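How to Return Surplus Parts to the Stock Room

Applies to all assembly and repair staff at the Wovano site. Last reviewed in August.
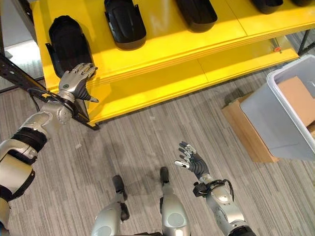
Before You Begin

Parts may be returned to stock only if they are unused and free of damage. Parts that have been fitted to a product, even briefly, must go to Inspection. You will need the original pick ticket or, if it has been lost, the job number from your supervisor.

Step 1. Check the parts

Look over each part under good light. Set aside any piece with cracks, deep scratches or missing edges. Wipe off dust with a dry cloth. Do not use solvent.

Step 2. Complete the return slip

Use Form 1681, available at the stock room window. Enter the part number, the quantity and the job number. Slips without a job number will be sent back to the department. Parts supplied by Ometex also require the lot code, printed on the bag or carton label.

Step 3. Pack and label

Small parts should be placed in a clear bag, with no more than 10 to a bag. Larger parts may be returned unbagged if each one carries a tag. Parts from different lots must be kept separate.

Step 4. Deliver to the window

Returns are accepted from 8:30 a.m. until 3 p.m. Please do not place parts on the shelves yourself. Stock room staff will sign the slip and give you the pink copy, which should be kept with the job folder.

Step 5. Confirm the entry

The return should appear in the Anby stock system within five working days. If it does not, bring the pink copy to the window and ask for the entry to be traced.

Returns from Closed Jobs

If the job has already been closed, the cost cannot be credited automatically. Write "closed" across the top of the slip and have your supervisor initial it.

Questions about this procedure should be sent to Elli Kettunen, Materials Office.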